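Trillier Readers' Forum
Board: Reading Groups and Author Events
Topic: Length of excerpts at the April author evening

rosalie_camenzind (moderator)
Members are asked to give their views on the proposed format for the April author evening. Ottilie Lehner and Nesrin Başaran have both agreed to read from recent work. The present proposal allows each author 10 minutes of reading, followed by questions from the floor. In past seasons we allowed considerably more, and several members have written to ask why a change is under discussion.

The proposal came from the program group after the winter event, at which the second reader began very late and many people had left for the last train. Please keep replies to the question of format. Matters concerning supper should go to the separate topic. 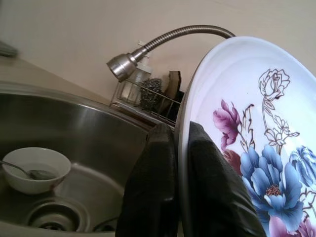 The group will consider all replies received before the program goes to print at Gisler. After that point the order of the evening is fixed.

ursina.leitner
I wish to record my objection. Ten minutes is enough for a poem or a short sketch. It is not enough for a chapter of a novel, and Ms. Lehner writes long, slow chapters that depend on being heard in full. Her novel Ploltberg opens with 3 pages on the weather before any person speaks. Cutting that passage would misrepresent the book to those who have not read it.

If time is short, I would ask that the introductions be reduced instead. The last one ran longer than the first reading.

ratih_h
With respect to Ursina, I take the opposite view. I have attended these evenings for five years, and the readings people still mention to me are the brief ones. An audience that wants more of Ploltberg may buy it at the door. I would also note that Ms. Başaran's stories in Zusik are very short, and she could read two complete pieces in the time allowed. 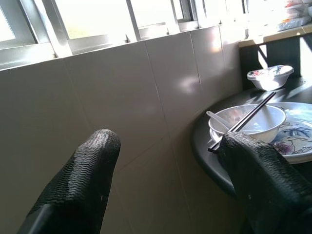 My own concern is with the questions. A few members tend to make long statements of their own, and the authors are left with little to answer. Written questions, handed in during the interval, would serve us better.

ursina.leitner
I do not accept that the most memorable reading is the shortest one. I agree about written questions, however, and would support a trial.

post_1161
May I ask whether the authors have been consulted? It seems irregular to settle the matter among ourselves.

rosalie_camenzind (moderator)
Both authors have been contacted. Ms. Başaran is content with the proposal. Ms. Lehner has asked for 5 additional minutes – she did not say which chapter she intends to read. I will put her request to the program group together with the suggestion on written questions.

ratih_h
I have no objection to the additional time, provided that the same is offered to Ms. Başaran.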